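느리게 고치는 사람들을 위하여

글쓴이: 코스마스 스테파누

저는 한국어를 어른이 되어서 배웠습니다. 그래서 이 글에 어색한 곳이 있으면 너그럽게 읽어 주시기 바랍니다. 제가 오래 생각한 문제는 수리에 관한 것입니다. 정확하게 말하면, 수리하는 데 드는 시간을 우리가 왜 그렇게 아까워하는가 하는 문제입니다.

지난 11월에 우리 집 식탁 의자 하나의 다리가 흔들리기 시작했습니다. 저는 동네의 수리점 도세로에 전화를 했습니다. 주인 마키스 드라코스 씨는 의자를 보고 나서 3주가 걸린다고 했습니다. 값은 새 의자의 절반보다 조금 비쌌습니다. 제 아내 에프티히아는 그 자리에서 계산을 하고, 그러면 새것을 사는 편이 합리적이라고 말했습니다. 저는 그 말에 대답을 잘 하지 못했습니다. 이 글은 그때 못 한 대답을 이제 해 보려는 시도입니다.

먼저 인정해야 할 것이 있습니다. 수리는 많은 경우에 경제적으로 손해입니다. 공장에서는 의자를 하루에 200개 만들 수 있지만, 사람이 손으로 고치는 의자는 하루에 한 개나 두 개입니다. 이 차이를 도덕으로 덮으려고 하면 안 된다고 저는 생각합니다. 돈이 모자라는 젊은 부부에게 “오래된 것을 아껴 쓰세요”라고 말하는 것은 쉽지만, 그 부부는 다음 달 월세도 내야 합니다. 저도 처음 이 나라에 와서 살 때 가장 싼 책상을 샀고, 그 책상을 13개월 쓰고 버렸습니다. 그때의 저를 나무랄 마음은 없습니다.

그런데 계산에는 항상 빠지는 항목이 있습니다. 제가 그 싼 책상을 버릴 때, 책상이 어떻게 만들어진 물건인지 저는 하나도 몰랐습니다. 어느 나사가 무게를 받치는지, 왜 서랍이 여름에 잘 안 열렸는지 몰랐습니다. 반대로 드라코스 씨에게 의자를 맡긴 3주 동안 저는 가게에 네 번 갔고, 갈 때마다 무엇인가를 배웠습니다. 옛날 접착제는 열을 주면 다시 풀린다는 것을 배웠습니다. 그것은 언젠가 다른 사람이 또 고칠 수 있도록 만드는 방법입니다. 저는 이 생각이 아주 마음에 들었습니다. 만드는 사람이 미래의 모르는 사람에게 문을 조금 열어 두는 것이기 때문입니다.

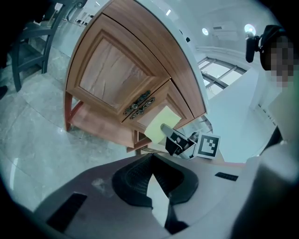 제 친구 찐 쿡은 이런 이야기를 들으면 웃습니다. 쿡은 레스트베르크에서 물류 일을 하고, 저보다 훨씬 현실적인 사람입니다. 쿡의 의견은 이렇습니다. 수리를 칭찬하는 사람은 대부분 시간이 남는 사람이고, 바쁜 사람에게 수리는 숙제가 하나 더 생기는 일이라는 것입니다. 이 반론은 강합니다. 저는 며칠 동안 생각했지만 완전히 이길 수 있는 답을 찾지 못했습니다.

다만 한 가지는 말할 수 있습니다. 수리에 시간이 많이 드는 이유 가운데 일부는 우리가 스스로 만든 것입니다. 플레비츠라는 동네에는 제가 이사 왔을 때 가구를 고치는 가게가 다섯 곳 있었습니다. 지금은 한 곳입니다. 가게가 한 곳이면 당연히 오래 기다려야 합니다. 오래 기다려야 하니까 사람들은 새것을 사고, 사람들이 새것을 사니까 남은 가게도 문을 닫을 준비를 합니다. 드라코스 씨는 올해 58세인데 일을 배우겠다는 사람이 없습니다. 그러므로 수리가 비싸고 느린 것은 자연의 법칙이 아니고, 여러 해 동안 우리가 한 선택이 쌓인 결과라고 봅니다.

여기서 언어 이야기를 조금 하고 싶습니다. 한국어의 “고치다”라는 말은 저에게 참 이상하고 좋은 말이었습니다. 의자도 고치고, 병도 고치고, 글도 고치고, 버릇도 고칩니다. 제 모국어에서는 이 네 가지에 서로 다른 동사를 씁니다. 한국어 선생님이었던 스타마티아 콘토얀니스 씨는 제 작문을 돌려줄 때마다 “고쳐 오세요”라고 쓰셨습니다. 다시 써 오라는 말은 한 번도 하지 않으셨습니다. 처음에는 둘의 차이를 몰랐습니다. 다시 쓰는 사람은 처음 글을 버려도 되지만, 고치는 사람은 처음 글을 끝까지 읽어야 합니다. 자기가 어디에서 틀렸는지 보아야 하니까 조금 부끄럽고, 그래서 시간이 걸립니다.

저는 물건도 비슷하다고 생각합니다. 새것을 사면 우리는 전에 쓰던 물건이 왜 망가졌는지 알 필요가 없습니다. 우리 의자의 다리가 흔들린 것은 제가 몇 년 동안 의자를 뒤로 기울여 앉았기 때문이었습니다. 드라코스 씨가 그것을 바로 알아보았습니다. 아내도 옆에서 듣고 있었고, 저는 조금 곤란했습니다.

그러면 어떻게 해야 하는가 하고 묻는 분이 계실 것입니다. 저는 모든 물건을 고쳐서 쓰자고 주장하지 않습니다. 제가 바라는 것은 작습니다. 첫째로 시청이나 구청이 수리점의 임대료를 조금 도와주면 좋겠습니다. 우리 동네에서 이 일로 서명을 받았을 때 110명이 이름을 썼는데, 아직 답은 오지 않았습니다. 그리고 학교에서 한 학기라도 고치는 수업을 하면 좋겠습니다. 기술자가 되라는 뜻은 아닙니다. 나사를 한 번 풀어 본 아이는 물건을 볼 때 안쪽도 생각하게 될 것 같습니다.

쿡은 이 글의 초고를 읽고, 그래도 자기는 새 의자를 사겠다고 했습니다. 괜찮습니다. 쿡이 그 의자를 버리려고 할 때 저에게 먼저 전화를 하기로 약속했으니까요. 우리 의자는 지금 부엌 창문 옆에 있고, 아내가 주로 앉습니다. 저에게는 당분간 다른 의자를 쓰라고 합니다.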